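Nasell hand-held gripper for soft items, worth it?

Lillstead sell the Nasell kit for 182 with spare pads. I need it for sponges and cloths on a wire rack. Does it crush foam?
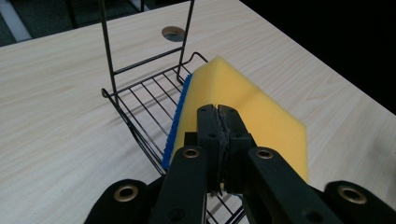
Budget is up to 618 if there's something better.

Zurnitz
Foam is fine, go easy on the squeeze. The pads fray, so order the spare set. I paid 81 for mine second-hand.
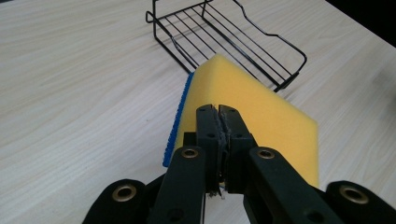

Sponge held in the closed fingers, rack behind

Sýkora
No idea about cloths. Ask Lillstead.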